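Storage tips I've stopped believing (and the few I kept)

I have been reading household advice for longer than is good for anybody, and a fair amount of it falls over the moment you try it in a house where people live. What follows is what I've tested in my own kitchen and shed. The shed is in the backyard, has no power and gets hot enough in January to soften a candle, so take the results with that in mind.

Decanting everything into matching jars

The claim is that a pantry of identical jars keeps food fresher and saves you money. It looks good. I did it for most of a year, with a set of Cutaretti jars I'd been given, and came out the other side with one jar of white powder that was either cornflour or icing sugar and no cooking instructions for anything.

Flour, rice and oats are worth decanting if you get pantry moths, and in Brisbane you will get pantry moths. Everything else was fine in the packet with a peg on it. If you do decant, cut the cooking directions and the use-by date off the packet and tape them to the back of the jar. Wash and fully dry the jar before refilling. Topping up new flour over old flour is how you end up throwing out both.

Bicarb and vinegar for everything

Mix the two and you get fizz, and then you get slightly salty water. I don't know how this one survives. Each is useful on its own: bicarb as a mild scourer on a stained cup, vinegar on limescale in the kettle. For a slow sink, pull the trap apart with a bucket underneath. It took me 14 minutes the first time, including finding the bucket, and what came out was hair and a teaspoon.

Don't use vinegar on marble or any limestone benchtop. It will etch it, and no amount of buffing with olive oil (another popular one) brings that back.

Rice in the salt shaker

This one I expected to fail and it didn't. Half a dozen grains of dry rice, and the salt still poured in February. Change the rice when you refill. I remain faintly annoyed about it.

The "one in, one out" rule

Every organising article has it. You buy a shirt, you get rid of a shirt. In practice people get rid of the shirt they were going to get rid of anyway and feel free to buy another. My neighbour Xiaoyan Dong swears by it, and she has a garage I can't fault, but she also doesn't like shopping, and I suspect that's doing most of the work.

What did help here was a fixed space. The plastic containers live in one drawer. When the drawer won't shut, something goes, and it is always a lid.

Labels

Label makers are sold on the idea that a labelled house is an organised house. I borrowed one and labelled the linen cupboard shelves. Within a month the towels were on the shelf marked SHEETS and the label was simply wrong, in a very tidy font.

Masking tape and a marker are better for anything that changes, which is nearly everything. Tape peels off, costs next to nothing and sticks well in the freezer if you put it on before the container goes in. Write the contents and the month. "Soup, November" is enough. Leave "soup" on its own and you'll be eating mystery by Easter.

The freezer, while we're there

Freezing soup flat in zip bags is good advice and I withdraw my earlier scepticism. They stack like books and thaw quickly in a sink of cold water. Lay them on a baking tray until they're solid, or they'll freeze themselves around the wire rack and you'll have to chip them off.

Freezing herbs in oil in an ice cube tray is good for rosemary and thyme. Basil goes black. I've tried it three ways and it goes black each time, so I now make pesto or I let the basil die on the windowsill like everyone else.

Peg boards in the shed

I put one up. Syahrul Menon, who lent me the drill and has opinions, told me to pack it off the wall with battens so the hooks had room behind, and he was right. Without the gap you can't get a hook in at all, and the instructions that came with my Stunel board didn't mention it.

Where I part ways with the peg board people is the painted outline around each tool. It assumes you'll never buy another tool or move one. Use it for a fortnight before you decide where anything goes. I moved the hammer four times. Heavy things go low, and nothing with a blade goes above head height – I'd have thought that was obvious, but I've seen the photos.

Hooks fall out when you lift the tool. A dab of hot glue holds them, or the little plastic clips if you can find them. The clips perish in the heat after a summer or two.

Drawer dividers

Bought dividers are cut for a drawer nobody in Australia seems to own. I paid $7 a piece for the Fliltelton expanding ones and they sprang out of place whenever the drawer was shut hard. Cardboard from a cereal box, folded and taped, did the same job for nothing and could be changed when I worked out I'd got the sizes wrong. If you want something sturdier after that, you'll know the measurements.

Measure the inside of the drawer at the bottom as well as at the top. Older drawers taper.

Shallow trays

Now for the one piece of storage advice I'd pass on without much argument. Deep tubs are where things go to be forgotten. You put in batteries, then tape, then the spare fuses, and to reach the fuses you tip the lot out on the floor. A shallow tray with a bit of a rim holds less, and you can see all of it.

The usual advice is to sort trays by category. I'd sort by job. Everything for hanging a picture goes on one: hooks, small level, pencil, the nails that fit. When you want to hang a picture you carry the tray to the wall, and afterwards you carry it back. Mine was working well until I got lazy and started using it as a place to put the mail, so keep the trays away from the front door.

Pick a light colour. Small dark things show up against a pale base and vanish on a black one, and anyone who has looked for a grub screw in a black toolbox knows the feeling.

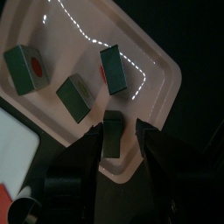
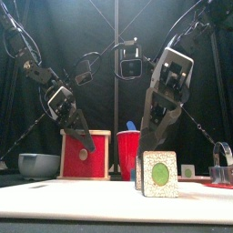
Dark green on pale pink: easy to pick out.

Boxes with lids

Lids are overrated indoors. Each one adds a step, and people (I include myself) will put a thing on top of a lid sooner than lift it. After that the lid has things living on it and the box may as well be a table. Keep lids for the shed, for under the bed and for anything mice would like.

If you must stack lidded tubs, two high is my limit. Put the contents list on the end that faces you and not on the top, where the next tub will cover it. Clear tubs are supposed to remove the need for a list. They don't, because whatever is pressed against the side is the only thing you can see, and in my case that was always the same beach towel.

Silica gel sachets

Saving the little packets from shoe boxes to keep tools from rusting is half true. They do absorb moisture, but the ones in the shoe box have often been sitting in open air and have absorbed plenty already. A wipe of light machine oil on the steel does more. I use an old sock kept in a jar with a splash of oil in it, and the chisels have come through two wet summers without a spot.

Keep the sachets well away from kids and dogs either way.

The Sunday reset

An hour every Sunday putting the whole house back in order, according to the people who recommend it, changes your life. I lasted until the cricket started. Clearing the kitchen bench before bed is shorter and I still do it most nights, apart from the pile near the toaster, which is Guo warranty cards and a takeaway menu and has been there so long I dust it.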